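Is a block of 20 chiropractic sessions worth paying for up front?
Posted in Back, Neck and Joints

Fitriani Khoo
My lower back has been stiff since December. I went to the Zanura clinic near work for the free first check, and came out with a plan for 20 sessions and a price of £231 if I pay for the first block that same week. After that it goes up. I was shown a posture score of 82 on a screen and told it "should be higher". Higher than what, I asked, and got a leaflet.

The adjustment itself was fine and I did feel looser that evening. But I feel looser after a hot bath as well. It's worst when I've been bent over the table with the kids' bricks.

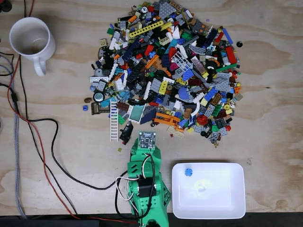

The LEGO table at our house.

Has anyone paid for one of these plans and thought it was money well spent? My GP only said to keep moving.

Arash Kordestani
I'd be wary of any price that runs out in a week. Your back will be the same back next month.

Ask them three things. What do they think is wrong, in plain words? How will they know if it's working, apart from their own score? And can you pay per visit and stop when you like? A decent chiropractor won't mind being asked. Mine at Donati saw me four times, gave me two exercises and said to ring if it came back. Whether the clicking did anything or it would have cleared up anyway — I couldn't tell you.

Check they're on the General Chiropractic Council register too, and get the refund terms in writing. If you get numbness between the legs, weakness in a leg or trouble with your bladder or bowels, go straight to A&E.

pameo_mum
i did the full plan at a different place and it was great, really friendly staff and free parking. back still goes now and then but thats age. get a better chair

Fitriani Khoo
Thanks both. I rang and asked about paying per visit and they said they'd "have to check". Still waiting.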